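The first thing Mei Brannigan did when I walked in was hand me a pair of grips and tell me to make toast.

I did not make toast. I made a lot of small, nervous movements in the air, and I got a slice of bread most of the way across a practice table before I squeezed too hard and folded it in half. Mei thought this was great. "Everybody folds the first one," she said. "You squeeze like the bread is going to run away from you!"

Mei teaches robots to do kitchen chores at Trateo, and her whole job (I'm simplifying, but she said I could) is doing those chores herself, over and over, while the system watches. Sometimes she drives the arms from a chair with the grips I was so bad at. Sometimes she takes hold of an arm and walks it through the motion by hand, the way you'd guide a kid's hand on a pencil. I'd assumed one of those was the modern way and the other was old hat, so I asked.

"No, I use both all the time," she said. "If it's something slow, like sliding a cutting board out from under the edge of something, I want my hands on the arm. I can feel when it's about to catch. If it's a long job with lots of little stops, give me the chair. My shoulders are forty-six years old."

She runs each chore 200 times before she'll let anyone train on it, and she throws out plenty of those. I asked what gets thrown out, expecting her to say the drops and spills. Nope, she likes a drop, as long as she picks the thing back up. What she tosses are the ones where she dawdled. "If I sit there thinking about lunch with the gripper over the bread box, then the robot learns to sit there too. It'll hover. We had one in January that hovered so long people thought it had crashed."

We talked for a while about which kitchens are hard, and I guessed dirty ones. She laughed at me. Crowded ones, she said, with a lot going on at the back of the counter and not much open space at the front. 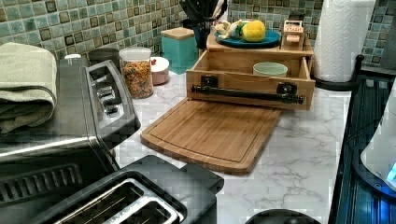 Bread box, cutting board, cereal, toaster: a counter with plenty to reach around.

"Look at that cereal," Mei said. "You want to grab the clear canister, fine, but you've got a dark one on one side and a little white jar on the other. Where do your fingers go? You never think about that at home, you just do it. When I'm driving I have to decide, every time, and I have to decide the same sort of way or the robot gets mixed messages."

Jitendra Sisodia, who had been typing behind us the whole time, turned his chair around at this point. He's the one who trains on Mei's runs, and he has opinions about the bread box. "It's a shelf and a box at once," he said. "There's a plate up on top, there's a bowl inside. Say 'put the bowl away' and a person knows what you mean. I need Mei to show me, from the left, from the right, with the bowl turned a bit, all of it."

"He always wants it from the left," Mei said. "I'm right-handed."

I asked him how many runs would be enough. He said 1000 would be lovely and that he'd never been given 1000 of anything. For the towel folding job he got 286, and he still sounds pleased about the extra 86.

So can anybody learn to do this? Mei says yes, and that the people who get good fastest are the ones who cook, or sew, or fix bikes. Gamers are quick on the controls but rush. Her own trick is to talk under her breath the whole way through: reach, close, lift, wait, go. She let me have another try before I left, and I muttered my way across the table with a fresh slice.

It got there flat. Jitendra asked if I could do it again from the left.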